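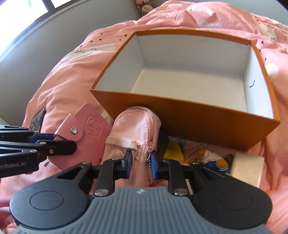

Kayode Etim wrote to ask whether a coin purse counts as a bag under the Unuldale market rules, and whether he needs a second table fee to sell both. It doesn't, and he doesn't. Small goods of any kind can share one table. More answers for sellers are below.

## Booking a table

**How much is a table?**
$21 for the day, paid when you book. Half tables are not offered.

**How many tables can I have?**
Two per seller. If you need more room, ask for a wall spot when you book.

**When does booking open?**
In April for the summer and fall markets. Sellers from Pellville and Rulmont book on the same form as everyone else.

**Can I share with a friend?**
Yes. Put both names on the form. Only the first person listed can change or cancel the booking.

## On the day

**What time can I set up?**
Doors open to sellers at 7 a.m. Unload at the Kuo Street side and then move your car to the back lot.

**Do I need to bring change?**
Yes, small bills especially. There is no cash machine in the hall.

**Can I sell used items?**
Clean used purses, wallets and card cases are fine. Empty every pocket first and mark any broken zippers or snaps on the price tag. Copies of name brands are not allowed.

## Canceling

**Can I get my money back?**
In full up to a week ahead. After that, only if the table is rebooked. Send cancellations to Morenike Adebisi at the market office, Box 268, Unuldale.

Last updated July 23, 2026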